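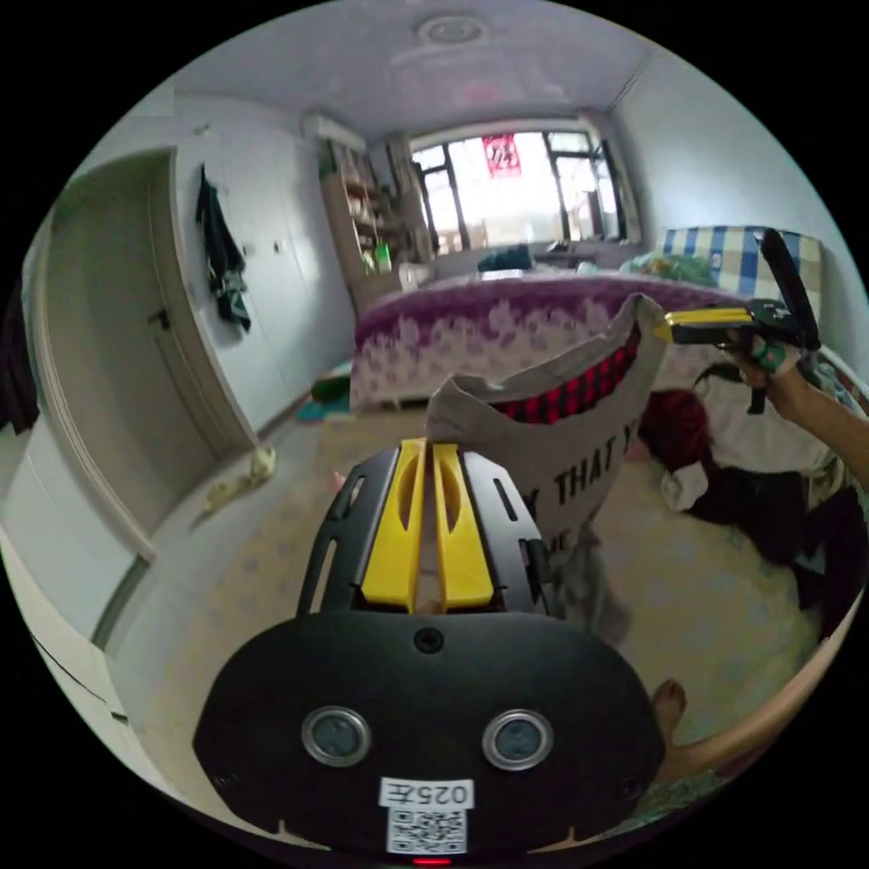
It took them most of June to get the grippers to close evenly. He had built the pair at the long bench in the Undham workshop, between a lathe that was never free and a woman who repaired accordions, and then brought them home because the workshop shut at 6 and he didn't. She had given up the bedroom floor for it. The fingers were yellow, the fourth set he had printed, and they stood up side by side with a narrow gap between them. The bag they practiced on was her canvas tote with plaid cloth in its mouth, the top edge folded over.

"Again," he said.

She closed the fingers on the canvas and lifted. The program on the laptop was called Jokside, after the village where his father had been born, and it wrote down everything her hand did. Later an arm would try to do the same. The arm was still in pieces on the bench at Undham, waiting on a gearbox from Dvořáček.

"What number is this?"

"146."

"And you want 300."

"300 would be good."

She did it again. Her knees hurt. The clothes were still in a heap beside the bed, and they were next. He had tried them himself on Sunday and the left gripper had stuck half shut – a spring from Culby, the cheap kind, that he now filed down by hand before fitting.

"Your father packed his own bag," she said. "When he left."

"One bag. He told me it took him 8 minutes."

"How long does the arm get?"

He thought about it. He had never put a time limit in the program.

"As long as it wants," he said.

She set the bag down, let the trigger out and shifted her weight to the other knee. He checked the line on the laptop and saved it. Then she reached for the bag again, a little slower this time, and he didn't say anything about the speed.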